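Vacuuming glossy floor tiles without making them worse
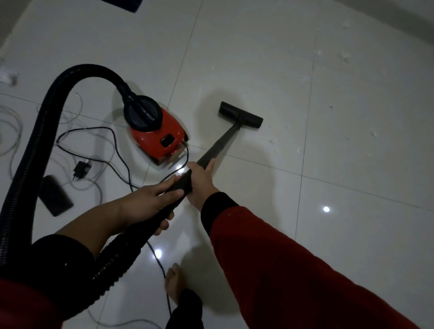

Page last changed: 2018-08-02

Most advice on shiny tiles wants to sell you something. I have a small canister cleaner, a big pale grey floor and a low opinion of "hard floor kits", so take this as one household's method.

1. Check the nozzle first. Turn it over and run a finger along the underside. Grit stuck there will be dragged over every tile you own. If yours has a brush setting, use it.

2. Look at the joint in the wand. If it isn't pushed fully home it leaks air, and people then blame the motor. Push and twist until it stops.

3. Turn the suction down. I know, it sounds wrong. On full power my nozzle clamps to the tile and shoves crumbs along in front of it -- lower down, it picks them up.

4. Use both hands on the wand and go slowly, one row of tiles at a time, towards the door. Pull the machine along by its handle when you reach the end of a row. Tugging it by the hose works until the day the hose splits.

5. Go over the grout lines again, along them and then across.

Haris Halilović wrote in May to say you must do this every 2 days or the shine goes. I doubt it. Mine gets done once a week, plus whenever somebody drops cereal, and I can't see any difference.

As for sprays to put down beforehand, I tried the Clorkavow one. It left streaks and the dust stuck to it. A barely damp mop afterwards is plenty.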